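RARNEN LIGHT RAIL – JANDUSDEN BRANCH
Station inspection checklist, pre-service
Location: Stesimton station, both platforms, concourse, staff rooms and trackside to the platform limits
Inspection date: 19/03/2008
Contractor in attendance: Hlongwane Civil and Electrical
Form status: issued with comments

Result codes
OK – meets the requirement as found
OC – acceptable with comment
F – fails, must be fixed before passenger service
NI – not inspected on this visit
NA – not applicable at this location

Items marked F block the handover certificate. Items marked OC do not block it but stay on the open list until signed off at a return visit. Items marked NI carry forward in full. The contractor's own test sheets were read alongside this form but are not a substitute for it.

1. Access and street level

1.1 Main entrance doors open fully and latch back: OK
1.2 Side entrance doors open fully and latch back: OC
Comment: left-hand leaf latches only when lifted slightly. Adjust lower hinge.
1.3 Entrance matting flush with floor: OK
1.4 Ramp surface free of standing water: OK
1.5 Ramp handrails continuous on both sides: F
Comment: the joint at the lower landing is open on the street side, with a sharp end to the rail. Temporary tape is in place. Tape is not accepted as a fix. Fit the missing connector and dress the joint.
1.6 Station name sign lit and legible from the opposite sidewalk: OC
Comment: lit. The lettering matches the approved drawing. One tube has a visible flicker.
1.7 Fire department access point marked and clear: F
Comment: marked correctly, but blocked by pallets of paving belonging to the contractor. Remove before any trial day with public present.

2. Concourse

2.1 Floor finish complete, no trip edges: OC
Comment: the cover strip over the expansion joint beside the ticket machines is proud at one end. Screws are present but not driven home.
2.2 Ticket machines anchored: OK
2.3 Ticket machines powered and in test mode: OK
2.4 Fare gates fail open on loss of power: OK
Comment: tested by isolating at the local board. All gates released. The wide gate was slower than the others, within the limit in the contractor's sheet.
2.5 Fare gates fail open on fire alarm signal: F
Comment: 3 gates did not release on the first signal. They released on the second. Hlongwane believes this is a configuration fault in the interface unit and has asked to retest after a software reload. Retest accepted in principle, but it must cover all gates and be repeated without a reset between runs.
2.6 Emergency release button at staffed position: OK
2.7 Evacuation route signs in place: OC
Comment: the sign above the north stair points correctly for the platform but would mislead anyone arriving from the staff corridor. Add a second sign at the corridor door.
2.8 Public address audible throughout: OC
Comment: clear in the center of the concourse. Weak in the recess by the elevator. Raise level on that zone only and recheck for feedback.

3. Stairs and elevator

3.1 Stair nosings secure and contrasting: OK
3.2 Handrails firm under side load: OK
3.3 Stair lighting, normal: OK
3.4 Stair lighting, emergency: OC
Comment: ran for the full 90 minutes on battery. The fitting at the half landing dimmed noticeably before the end but did not go out. Replace battery pack.
3.5 Elevator certificate displayed: F
Comment: no certificate in the car. A copy was produced from the site office and is valid. The requirement is for display in the car.
3.6 Elevator two-way intercom: OK
Comment: call answered by the control room, location correctly shown at the other end.
3.7 Elevator returns to street level on fire alarm: OK
3.8 Elevator pit dry: NI
Comment: no competent person available to open the pit.

4. Platforms

4.1 Platform edge warning strip continuous: OK
4.2 Tactile surface bonded: F
Comment: 4 tiles on platform 2 sound hollow when tapped and one can be rocked by hand. Lift and rebed. Tap test to be repeated along the whole platform after the work, including tiles passed today.
4.3 Horizontal gap between platform and test vehicle: OK
Comment: measured at every door with the vehicle unloaded, and inside the limit at each. The loaded measurement has not been made and is listed under 8.3.
4.4 Platform width clear of obstruction: OC
Comment: the bench nearest the south end narrows the clear path to less than the drawing shows, though still above the minimum. Operations to decide if the bench is moved.
4.5 Shelter glazing marked at eye level: OK
4.6 Shelter roof drainage: NI
Comment: no rain and no water supply on the platform. Hose test requested for the return visit.
4.7 Platform lighting level: OK
Comment: 35 lux at the lowest reading, taken between columns at the north end.
4.8 Help points operational: OC
Comment: both answer. The camera call-up at the control room shows the wrong platform when the platform 1 button is used. Swap the addresses.
4.9 End-of-platform gates self-close: F
Comment: the north gate closes but does not latch. A person leaning on it would go through to the track walkway. Fix before the next trial run.
4.10 Platform clocks synchronized: OK

5. Trackside within station limits

5.1 Walkway clear and level: OK
5.2 Cable troughs lidded: OC
Comment: lids on throughout. Several are broken at the corners and will shift underfoot. Contractor to replace from stock held at the Jandusden yard.
5.3 Emergency traction isolation marked: OK
5.4 Emergency traction isolation tested: OK
Comment: tested with control room permission, power confirmed off by two independent means, and restored on written clearance only.
5.5 Bonding cables connected at both ends: OK
5.6 Vegetation clear of overhead line: OK
5.7 Debris: F
Comment: offcuts of conduit and packing straps between the rails on the platform 2 side. Packing straps were raised on the September visit as well. A clean sweep is required before each trial movement, with the sheet signed by the person who walked it.

6. Staff rooms

6.1 Supervisor's room door lockable from inside without key: OK
6.2 First aid cabinet stocked: OC
Comment: stocked, list missing. Put the contents list inside the door.
6.3 Portable extinguishers in place and in date: OK
6.4 Electrical outlets tested: OK
Comment: test labels fitted. One label in the supervisor's room is dated but not initialed.
6.5 Ventilation running: OC
Comment: runs. Filter access panel in the corridor ceiling is held by one fastener.
6.6 Staff restroom hot water temperature: NI
Comment: heater not yet commissioned.
6.7 Hand-washing sink supplied and draining: OK
6.8 Food storage separate from cleaning chemicals: F
Comment: floor cleaner found on the shelf intended for food. Provide a lockable cabinet for chemicals and label it.
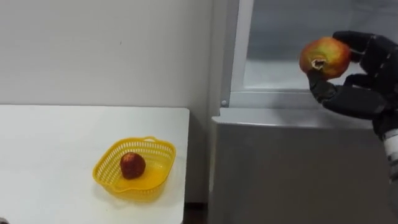

Robot hand holding a round fruit, with a yellow basket on the white table.

7. Documents held at station

7.1 Evacuation plan, current issue: OK
7.2 Local operating instructions: OC
Comment: the copy in the supervisor's room is one issue behind the copy at the control room. The difference affects the wording on degraded working only. Withdraw and replace.
7.3 Key register: OK
7.4 Contractor method statements for remaining work: F
Comment: the statement for the tile work in 4.2 does not mention trial vehicle movements. Revise and resubmit. No work within reach of the platform edge until this is accepted.
7.5 Hazard log extract: OK
7.6 Fire alarm logbook: OC
Comment: entries complete up to the interface test. The failed first signal in 2.5 was not entered. Enter it.

8. Items carried forward

8.1 Elevator pit (3.8). Owner: Hlongwane.
8.2 Shelter roof drainage, hose test (4.6). Owner: Hlongwane.
8.3 Platform gap with loaded vehicle. Owner: Rarnen operations. Needs a ballasted vehicle from the depot and a closed platform.
8.4 Hot water temperature (6.6). Owner: Hlongwane.
8.5 Timed evacuation with volunteer passengers. Owner: Rarnen operations. Not to be scheduled until 1.5, 1.7, 2.5 and 4.9 are closed.

9. General comments

Workmanship on the stairs and the traction equipment is to a good standard and the paperwork for both was complete. The platform finishes are less consistent. Platform 2 has more open items than platform 1 and was plainly finished under more pressure.

The fare gate result is the main concern. A second signal cannot be assumed in a real alarm, and the fault should be treated as safety-critical until the cause is shown – a clean retest alone will not close it. The contractor is to supply the interface log with the retest sheet.

Closed items will be removed from this form at the next issue. Numbering will be kept as it stands, so gaps may appear.

Overall result: not ready for passenger service. Trial running without passengers may continue, subject to 4.9 and 5.7.

Distribution: Rarnen operations, Rarnen engineering, Hlongwane site office, Jandusden control room, station file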